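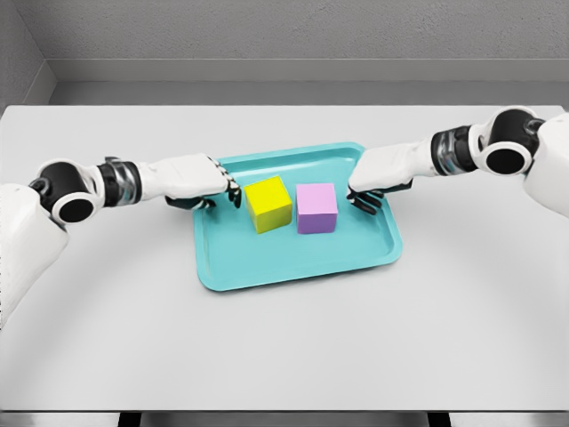 Issue 35, page 3

Gallery: Two-Arm Tray Work in Simulation
Notes on the Brudbridge bench rules
Compiled by Palesa Nkuna

Both hands are kept at much the same height over the tray, with the fingers pointing down and the two cubes between them. Rendered view, Tumis simulator.

The bench rules were written for sites that run two-arm handling tasks in simulation before any hardware is powered. They cover how a task is laid out, how the arms approach it, what is recorded and when a run must be thrown away. The first draft was prepared at Brudbridge and circulated to the Fonville group in July. The comments that came back are included in the text below, with the rule numbers left as they were in the draft.

The rules are for internal use. They do not replace a risk assessment, and a task that passes in simulation is not cleared for the physical cell. That requires a separate sign-off under the site's own procedure.

Layout of the work surface

Rule 1. Only the objects named in the task sheet may be placed on the table. Spare objects are to be deleted from the file. Hiding them is not enough: hidden bodies may still collide, and two runs at Fonville were spoiled in this way.

Rule 2. Objects that are to be told apart by colour must also differ in name and in identifier. In the cube task the names are "yellow" and "lavender". "Left" and "right" are not accepted as object names, as they stop being correct once something has been moved.

Rule 3. Small rotations of an object at the start of a run are allowed and should be logged. A cube that is always square to the tray gives results that are too good. The permitted range is stated in the task sheet and is drawn afresh for each run.

Rule 4. The tray is treated as a loose object unless the sheet says it is fixed. Its rim counts as a contact surface. Finger contact with the rim is recorded as a contact event even when the tray does not move.

Approach and shared space

Rule 5. Each arm is given its own side of the tray. The strip between the two sides is shared space, and only one hand may enter it at a time unless the task calls for a joint grasp. Where a joint grasp is called for, both hands must report ready before either closes.

Rule 6. Speed is reduced to 35 per cent of the task maximum once any fingertip is inside the tray boundary, measured at the outer edge of the rim. The reduced speed applies to both arms, including the one still outside.

Rule 7. Left and right always mean the robot's left and right. Captions, logs and spoken notes follow the same convention. Elie Hourani asked for this to be moved to the front of the document; it has stayed here for now and a reminder has been added to the task sheet template.

Rule 8. If the two hands come closer together than the minimum clearance, the run stops. It is not to be resumed from the stopped position. Reset the table and begin again from the stored start state.

Records

Rule 9. A task needs over 200 completed runs before a success rate may be quoted outside the group. Stopped runs are counted in the total. The seed, the start positions and the software version are kept with each run.

Rule 10. One still is saved per task for the gallery. It must show both hands and the whole tray, under the default lighting, with no overlays. Stills are not evidence of a result and should not be cited as such in a report.

Open points

The Đinh contact model is allowed as an alternative to the default, but the two must not be mixed within one set of runs. Friction values for glossy surfaces are still under discussion. Fonville prefers a single fixed value; Brudbridge would vary it from run to run in the same manner as the cube rotation.

Comments on the draft should quote the rule number and go to Palesa Nkuna. Corrections to the task sheet template go to Elie Hourani.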